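Workshop Tips | Benches | Storage | Power | Lifting | Search

Budgeting the room before the robot

Apr 19, 2018
By Hermenegildo Chávez

Most first budgets for a small robot cell cover the machine and stop there. The room costs money too, and the items below are cheaper when ordered in January with everything else than one at a time later on.

Bench. Buy height-adjustable. A Donance frame with a plain white top cost us 86 dollars more than the fixed version and has saved one set of risers already. Check the load rating at full height, not at the lowest setting.

Test objects. Shelving work needs only books and magazine file holders. Buy the holders in one pattern and keep a spare. Thick books are harder on a gripper than thin ones, so include both.

Overhead support. Price the anchor, hook, chain and labour as a single line. Our quote from Pacheco was 3,120 dollars, of which more than 500 was the engineer's visit to inspect the ceiling.

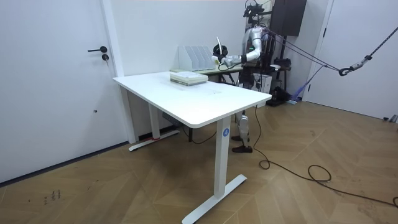
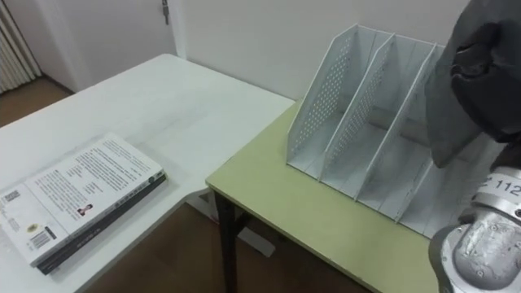
Books on one table, file holders on another.

Floor. Timber is fine for a standing machine of moderate weight, but measure the slope first. A spirit level laid across the work area in both directions will do. Felt pads under the bench feet protect the finish and let the bench creep, so use rubber.

Cable. Measure the run from outlet to machine along the walls, then add 2 metres. Cable covers are sold by the metre and should be on the same order. Keep the path to the door clear.

Sleeves. Fabric arm covers are a consumable. Cletico and Pumumex both sell them; compare the fastenings before the price. Hook-and-loop strips fill with lint and need replacing well before the cloth does.

Spares. Baltazar Beltrán keeps our parts sheet and recommends a separate line for fasteners, fuses and labels. Enter the supplier's part number and the lead time beside each item. Freight to regional addresses is usually quoted separately, so ask for it in writing.

Contact | Copyright 2018 | Back to top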